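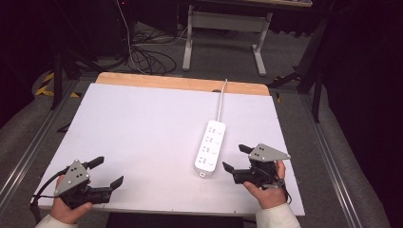
Power strip on the white board, workroom table

Minutes of the workroom meeting, Melport
11 October 2018

1. Minutes of the last meeting
Agreed as a correct record. The July action on the door closer is still open.

2. Power at the tables
The strip shown with these minutes was discussed. It is white, with a white lead that goes off over the wooden edge at the back of the table. Members asked whether strips should stay on the table tops or go underneath. Fixing them underneath was thought tidier, but people would have to bend down to plug anything in. Agreed to keep them on top for now, with the lead always taken to the back — never across the front where people sit.

Onen has quoted 300 for new strips and Stineck 600 with fitting. The Onen price does not include delivery. No order to be placed until both have confirmed in writing.

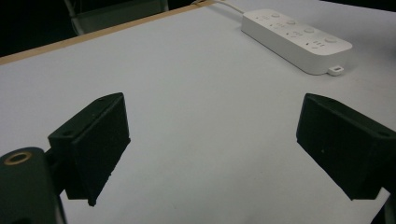
3. White boards
It was asked whether the boards could be left on the tables overnight. Agreed, provided they are wiped down first. Tape is not to be used on them.

4. Storage
Rolland will collect the 2 old cabinets from the corridor. Anything left in them by then will be thrown out. Spare leads to go in the drawer by the sink, coiled and labelled.

5. Any other business
The key to the side door has been returned.

Actions
Written quotes from Onen and Stineck — office
Notice about the cabinets — office
Labels for spare leads — workroom group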